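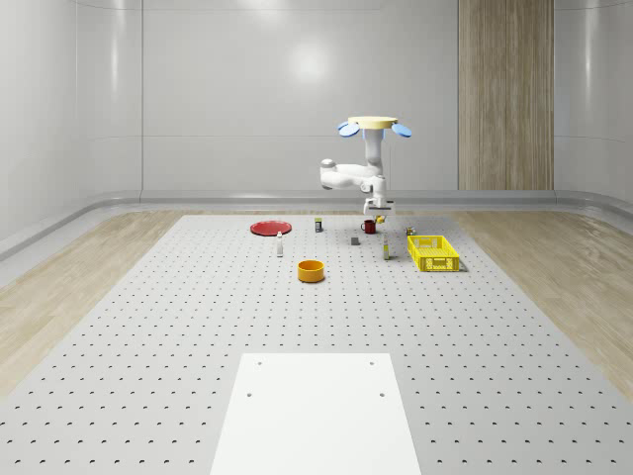

White arm over the grey work table, with the red mug.

Taking part in the Pristora sleep and shift work study

Skellosura is looking for people who work nights, early mornings or rotating shifts to take part in a study of sleep, meals and tiredness. The study is called Pristora and is run from our offices in Purnis. We need 100 participants. The first group starts in July.

What the study is for

Most advice on sleep is written for people who go to bed at night and get up in the morning. People who finish work at six in the morning have to fit that advice round a bus timetable, a school run or a neighbour with a drill. We want to record how shift workers sleep and eat over a normal run of shifts, with no changes to their routine.

An earlier postal survey by our team had 1,633 replies from people in transport, care, food production, cleaning and security. Many of them said they ate their main meal at a different time each week and slept in two parts. The survey only asked about the previous fortnight, and people were answering from memory. Pristora will use daily records instead.

Who can take part

You can apply if you:

are aged between 18 and 70
have worked shifts for at least six months
work at least three shifts a week, some of which start before 6 am or finish after 11 pm
expect to stay in the same job for the length of the study
can read and write in English well enough to keep a short diary

You can't take part if you are pregnant, if you are being treated for a sleep disorder, or if you have taken part in another sleep study in the past year. People taking sleeping tablets on prescription should contact us before filling in the form. Agency and zero-hours workers are welcome, provided they meet the rule on number of shifts in most weeks.

Two people from the same household may both apply. They will be given separate participant numbers and asked not to compare diaries until the study is over.

What you will be asked to do

The study lasts eight weeks. You will come to Purnis twice, once at the start and once at the end. Each visit takes two hours. We measure height, weight and blood pressure, and you fill in a questionnaire on your work, your home and your general health. No blood is taken.

Between the visits you will wear a wristband day and night and keep a diary. The diary takes five minutes a day. It asks when you went to bed, when you got up, what you ate and at what time, and how tired you felt at the start and end of your shift. You can keep it on paper or on your phone. The wristband can be worn in the shower but should be taken off for swimming. If your employer does not allow anything on the wrist, tell us on the form and we will send a version that clips to a waistband.

In week four a member of the team will ring you for a short talk about how things are going. You choose the time, and that includes evenings and weekends.

Payment and expenses

You will receive £133 for completing the study. Half is paid after the week four call and the rest after your second visit. If you leave early for any reason you keep whatever has already been paid. Travel by bus or train is refunded on production of tickets. Car parking is free for participants but spaces must be booked the day before.

Payments may affect some benefits. Please check before you apply if you think this could apply to you.

Your information

Your name and contact details are kept apart from your diary and wristband records. Your employer will not be told that you are taking part, and we do not share individual results with anyone outside the team. You may ask for a copy of your own records at the end. You can withdraw at any point without giving a reason.

Getting here

Visits take place in the Solís building, second floor. There is a lift. The side entrance is open from 7 am to 9 pm, and people coming straight off a night shift can ask for a 7.15 am appointment. Tea, coffee and toast are provided. Please do not drive to us after a night shift if you are tired. We will pay for a taxi if you arrange it with us first.

How to apply

Ask for an application form at the Solís reception desk or by post from the study office. Return it with a copy of a recent rota, with colleagues' names crossed out. We reply to every form within two weeks. If the first group is full we will offer you a place in the next one.

Questions about the study itself should go to Wolfram Rieger, study lead. For appointments, travel and payments, contact Apolinar Alvarado in the study office.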